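Appel à participation : étude Mamoten

Suivi ambulatoire de la fibrillation atriale paroxystique chez l'adulte

Mise en ligne : 23 août 2024
Statut : inclusions ouvertes
Promoteur : Institut Sternari, unité de rythmologie

Objet de l'étude

La fibrillation atriale paroxystique se manifeste par des épisodes qui débutent et cessent spontanément, en général en moins de sept jours. Une partie de ces épisodes ne s'accompagne d'aucun symptôme. L'électrocardiogramme de repos, réalisé en consultation, est souvent normal, et l'enregistrement Holter de 24 heures ne couvre qu'une courte période.

L'étude Mamoten compare deux stratégies d'enregistrement prolongé : le port continu d'un enregistreur thoracique pendant 14 jours et le port intermittent du même appareil, par périodes de 48 heures réparties sur trois mois. Le critère de jugement principal est la proportion de participants chez lesquels au moins un épisode de 30 secondes ou plus est documenté. Les critères secondaires portent sur la charge arythmique, la qualité du signal et la tolérance cutanée des électrodes.

L'effectif prévu est de 348 participants, répartis par tirage au sort entre les deux bras. La durée individuelle de participation est de 13 mois, visite finale comprise.

Critères d'inclusion

- Être âgé de 45 à 80 ans.
- Avoir présenté, dans les douze derniers mois, des palpitations d'allure irrégulière ou un épisode unique de fibrillation atriale documenté.
- Être en rythme sinusal lors de la visite d'inclusion.
- Être affilié à un régime de sécurité sociale.
- Être en mesure de remplir un journal de symptômes en français, sur papier ou en ligne.

Critères de non-inclusion

- Fibrillation atriale persistante ou permanente.
- Stimulateur cardiaque, défibrillateur ou moniteur implantable en place.
- Antécédent d'ablation de fibrillation atriale.
- Chirurgie cardiaque datant de moins de six mois.
- Allergie connue aux adhésifs acryliques.
- Grossesse en cours.
- Participation simultanée à une autre recherche interventionnelle.

La prise d'un anticoagulant ou d'un bêtabloquant n'est pas un motif d'exclusion. Aucun traitement n'est modifié dans le cadre de l'étude. Toute adaptation reste du ressort du médecin traitant ou du cardiologue habituel.

Déroulement

Visite d'inclusion (deux heures) : information, recueil du consentement écrit, examen clinique, ECG 12 dérivations, échographie cardiaque transthoracique, prise de sang, tirage au sort, pose du premier enregistreur.

Phase d'enregistrement : port de l'appareil selon le bras attribué. L'enregistreur Tavum échantillonne le signal à 1000 Hz sur une dérivation. Il se retire pour la douche et se recharge sur son socle. Le participant appuie sur le bouton latéral en cas de symptôme et note l'heure dans le journal.

Suivi : entretien téléphonique à trois mois et à six mois (20 minutes), puis visite finale avec ECG et questionnaire de qualité de vie.

Les tracés sont relus en aveugle par deux lecteurs, avec arbitrage d'un troisième en cas de désaccord. Si une anomalie nécessitant une prise en charge rapide est constatée, le participant et le médecin qu'il a désigné sont prévenus sans attendre la fin de l'étude. Les enregistrements ne sont pas lus en temps réel : en cas de douleur thoracique, de malaise ou de perte de connaissance, il faut appeler le 15.

Contraintes et indemnisation

Les examens sont pris en charge par le promoteur. Les frais de transport sont remboursés sur justificatif. Une indemnité forfaitaire de 90 euros est versée après la visite finale. Les effets indésirables attendus sont une rougeur ou des démangeaisons sous les électrodes et, plus rarement, un hématome au point de ponction.

Données

Les données sont codées avant transfert sur la plateforme Mondal et conservées selon la réglementation applicable. Le participant peut retirer son consentement à tout moment, sans justification et sans conséquence sur ses soins.

Candidature

Adresser une demande au secrétariat de l'étude, poste 1640, en rappelant la référence Mamoten. Joindre, si possible, le dernier compte rendu de consultation cardiologique et la liste des traitements en cours. Un entretien téléphonique de présélection est proposé sous dix jours ouvrés. Les inclusions se poursuivent jusqu'à fin novembre.

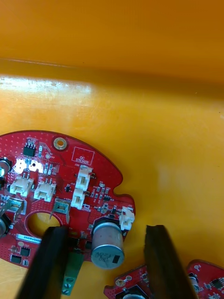
Les dossiers incomplets sont conservés un mois, dans l'attente des pièces manquantes, puis détruits.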